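Wednesday, evening

Open day at the Kisance lab in Urken. Left the house at seven, arrived with time to spare, signed in, was given a badge with my name spelled wrong. Coffee acceptable. Fulvio Sanna was already there and had taken the seat by the radiator.

The morning was slides. Cempaka Raju gave the overview: the lab works on assembly and disassembly of used office equipment, mainly desktop computers, and has been at it for two years. The project is called Tedesco. They have logged 1,028 attempts at the processor task so far and count as a success only a run where the lever closes without a person touching anything. By that measure they are at 73 percent. She put the number on the first slide and left it there, which I appreciated. Most of the failures are at the seating step. The memory module is the easier part for them, as the slot guides it once the ends are in line.

Murali Sastry took over for the demonstration at eleven. We stood in two groups behind a tape line. He explained the setup before running anything. The tower is laid on its side with the panel off. The parts wait on a printed fixture next to it, the processor in a square recess and the RAM module flat in a slotted holder, so the arm always picks from a known position. The tower itself is not clamped to a known position. They find it again at the start of each run and correct for it.

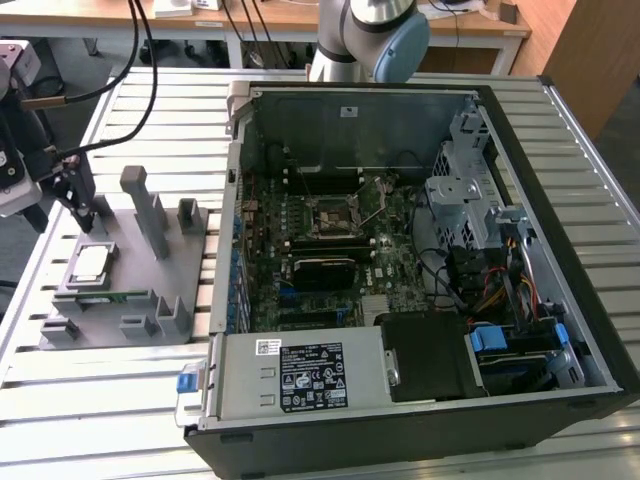 The correction is the part I had come for. Murali said they locate the socket first, then work out everything else from it. I asked what happens if the socket is found slightly wrong. He said the gripper comes down on the estimate, stops on light contact, and searches in a small spiral until the force reading drops. The limit is 12 seconds. After that the arm backs off and the run is logged as failed. I asked whether the contacts survive the spiral. He said the spiral is narrower than the clearance in the socket frame, and that they had ruined several boards before they settled on that. Fulvio wrote this down. I did too.

We saw three runs. First one good, 62 seconds from pick to closed lever. Second one stopped at the seating step and was abandoned. Third one good but slower; I did not get the time. No explanation for the second was offered on the spot, and Murali said he would rather look at the log than guess.

Questions for our own line, to go over with Amedeo Villa tomorrow:

Printed fixtures. Ours are milled and take two weeks to change. Theirs are printed overnight. Ask what material and how often they wear out. I forgot to ask.

Cables. The loose drive cables inside a tower are the thing that would stop us. Cempaka said they push them aside by hand before a run. So that step is still manual and the 73 percent does not include it.

Force limit. Need the figure in newtons. Murali promised to send it.

Lunch was sandwiches. Ettore Melis from Ovurberg talked through most of it about conveyor belts. Train home was on time. Knee sore from standing on concrete. Must return the badge, which I found in my coat pocket at the station.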